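Demonstration collection (robot learning)

Demonstration collection is the gathering of recorded examples from which a robot control program learns a task. A person guides the robot through the task, and the system stores the camera views together with the positions of the arm and gripper. One complete run is usually called an episode.

Collection methods

In teleoperation, the operator moves a separate controller and the robot follows. In hand guiding, the operator pushes the arm itself. Teleoperation keeps the operator's hands out of the camera views, but it takes longer to learn. The Neltow method, named after the workshop where it was first written down, splits a long job into short episodes, each with its own start and end pose.

Computer assembly is a common subject for this work. The parts are small, the space inside a case is tight, and the gripper often hides the place it is reaching for.

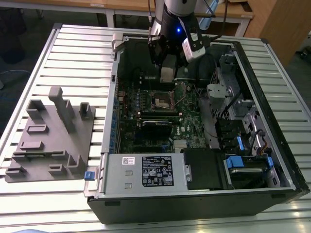 Why are failed attempts sometimes kept?

They show the system what an error looks like and how an operator recovers from it. They are normally labeled so that they can be left out of training if needed.

Variation and review

Operators change the starting position of parts between episodes. The Cavska guidelines call for seven starting layouts per task and at least two operators, so that the program does not copy one person's habits. Reviewers then check that the recordings line up in time and that each label matches the action. Dostley, a labeling tool, marks three stages in an episode: approach, contact and release.

See also: Imitation learning; Teleoperation; Doãn format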